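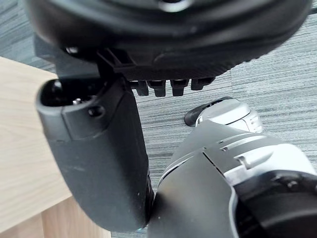
La pinza de la célula vista desde la muñeca del robot, con uno de los dedos a la izquierda. Debajo, la moqueta gris del taller.

La célula que Delorme tiene en su taller de recambios hace una sola cosa: coge piezas de plástico de una bandeja y las deja en otra. Lleva en marcha desde marzo y el brazo apenas ha dado problemas. Lo que pide atención es la pinza, y sobre todo los dedos, que se desgastan, se aflojan y hay que volver a ajustar.

De eso se ocupan Loïc Gautier, técnico de mantenimiento, y Timothée Collet, que escribió buena parte del programa. El trabajo empieza con el brazo parado y la presión de aire a cero. Gautier sujeta el dedo con una mano y prueba con la otra si tiene juego. Si se mueve, repasa los tornillos de la cabeza con una llave corta. «El error de los primeros meses fue apretar demasiado», dice. «La rosca va en plástico y se come enseguida.»

Los dedos son anchos y planos, con los cantos redondeados. Los primeros que montaron eran más estrechos y marcaban las piezas. Collet dibujó los actuales y encargó el molde a Rarik, una empresa pequeña que ya les fabricaba las bandejas. Cada juego cuesta 25 euros y se cambia cuando la superficie empieza a brillar por el roce. En el armario hay siempre cinco juegos guardados en bolsas, con la fecha de llegada escrita a rotulador.

El cambio lleva poco tiempo. La calibración que viene después, bastante más. La cámara de la muñeca mira hacia la punta del dedo, y un dedo nuevo nunca queda exactamente donde estaba el anterior. El programa de control, que en la casa llaman Lodel, compara la posición de la punta con la que tiene guardada y propone una corrección. Collet la revisa antes de aceptarla. En una ocasión la dio por buena sin mirar y el brazo pasó una mañana cerrando la pinza al lado de las piezas.

Después viene la prueba. El robot repite el mismo movimiento 200 veces con piezas de descarte y el programa anota las que se caen o quedan torcidas. Con más de dos fallos se afloja todo y se vuelve a empezar. Gautier aprovecha ese rato para mirar los cables de la muñeca, el punto que más sufre cuando el brazo gira hacia la segunda bandeja. Hasta ahora ha sustituido uno, con el aislante pelado a la altura de la brida.

Los datos de cada prueba se guardan en un servidor que gestiona Bitgate. La última revisión completa del año se cerró el 30 de diciembre de 2022. La hoja de ese juego de dedos recoge 478 horas de trabajo, una cifra que a Gautier le parece razonable. El anterior no había llegado a tanto. Ninguno de los dos sabe con seguridad a qué se debe la diferencia, aunque Collet cree que tiene que ver con la fuerza de cierre, que bajaron a finales del verano.

Quedan cosas por resolver. El polvo entra en las guías y obliga a limpiarlas con un pincel seco, y el paso de los tornillos traseros es incómodo para quien tenga las manos grandes. Gautier ha pedido una tapa que se pueda quitar sin desmontar el soporte. Collet tiene un primer dibujo y espera el presupuesto de Rarik. Mientras tanto, la llave corta sigue colgada de un gancho al lado de la célula, junto a la hoja donde se apunta cada cambio.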